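Search this site Go

Home How-tos Kitchen Laundry Tools Contact

How to clean a toaster oven without buying anything special

Last updated: 17/01/2019

Most advice on cleaning small ovens is written by people who want to sell you a spray, or by people who have never had to scrape cheese off a heating element. I have read far too much of it. What follows is what I do at home, with notes on the popular tricks that I tried and gave up on.

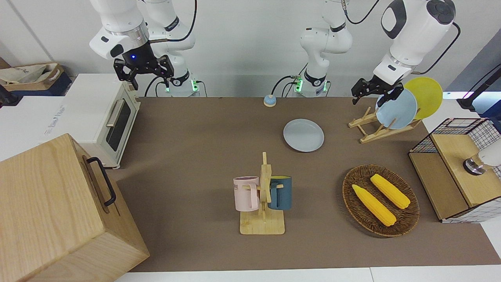
Start with the bit everyone skips: read the booklet. If you have lost it, the maker will usually have a copy online. You are looking for two things, whether the crumb tray slides out from the front or the back, and whether the inside has a non-stick coating. If it does, put the scouring pad away, whatever the videos say.

What you need

Washing-up liquid, the ordinary sort
Bicarbonate of soda
A soft sponge and two old cloths
An old toothbrush
A bowl of warm water, and somewhere to stand the wet parts

You will notice there is no vinegar on the list. I'll come to that.

Step 1. Unplug it and wait

Pull the plug out at the wall. Switching it off at the dial is no good, as some models keep the clock or a light going. Then leave it until it is properly cold. The packet of one well-known wipe says you can clean "while warm for best results". I tried that and got a streaky door and a sore thumb.

Step 2. Empty the crumbs

Take out the rack, the baking tray and the crumb tray. Tip the crumbs into the bin and not into the sink, where they swell up and sit in the trap. If your oven has no crumb tray (my first one, a Gorner, hadn't) lay newspaper on the worktop and brush the floor of the oven forwards with the toothbrush. I wouldn't turn the thing upside down and shake it. I have seen this recommended on three different sites and all it did for mine was send crumbs up behind the element, where they smoked for a week.

Step 3. Soak the loose parts

Warm water, a squirt of washing-up liquid, half an hour. If the tray has burnt fat on it, make a paste from bicarbonate of soda and a little water, spread it on and leave it overnight. It does work, but it is slow, and the people who claim ten minutes must have very clean trays to begin with. Don't use bicarb on bare aluminium, as it can turn it grey. I ruined a decent tray that way one November and still use it for roasting peppers, ugly as it is.

Skip the foil and boiling water trick. It is meant for tarnished silver.

Step 4. The inside walls

Dampen the sponge, put a drop of washing-up liquid on it, and squeeze it until it stops dripping. Wipe the walls, then the floor, then the roof if you can get your hand in past the elements. Go over everything with a clean damp cloth. Then do it again. Soap left on the walls will smell the next time you heat the oven, and you'll taste it on your toast.

Leave the elements alone. They burn themselves clean in normal use, more or less. If something has dripped on one and set hard, a gentle wipe with a barely damp cloth is as far as I'd go.

Step 5. The door

The glass is where most of the effort goes and where most of the nonsense is talked. Bicarb paste again, spread thinly, left for half an hour, then wiped off. It leaves a white film, so you'll need more rinsing than you expect. For brown spots that won't shift, I hold a plastic scraper nearly flat to the glass. Razor blades are often suggested. They may be fine in steady hands — mine aren't steady.

About vinegar: mixed with bicarb it fizzes, and the fizz looks like work being done. What you have once it stops is mostly salty water. On its own vinegar will take a bit of grease off the glass, but so will washing-up liquid, and the kitchen won't smell like a chip shop. A friendly woman on a stall at Tretilthorpe market once sold me a 500 ml bottle of "oven vinegar". It smelled exactly like the kind I put on chips, at a good deal more money.

Step 6. Outside and controls

Wipe the case with the damp cloth. Never spray anything straight at the dials or the vents. Go lightly over printed markings, which can rub away if you scrub. Mine has lost most of its numbers and I now find 200 by guesswork.

Step 7. Dry it, then run it empty

Dry all the parts, put them back, and leave the door open for an hour. Plug in and run it empty at 200 for 13 minutes with a window open. I don't claim there is any science behind the 13, it is just how long mine takes to stop smelling of anything. If there is still a whiff of soap, let it cool and go back to the second half of Step 4.

How often?

Makers say after every use. I don't believe anyone does this, including the makers. I empty the crumb tray once a week and do the full job when the door starts to go brown, or when cheese has been involved.

Are liners worth it?

Mostly no. I bought a pack of Carroll liners and they curled at the corners. Foil on the crumb tray is worse, as it can block air or reflect heat where it isn't wanted, and plenty of booklets warn against it. A baking tray one rack down catches the drips just as well, if there's room for it.

The Ullum brush set, which two readers have written in about, is a toothbrush with a longer handle. Buy it if you have big hands.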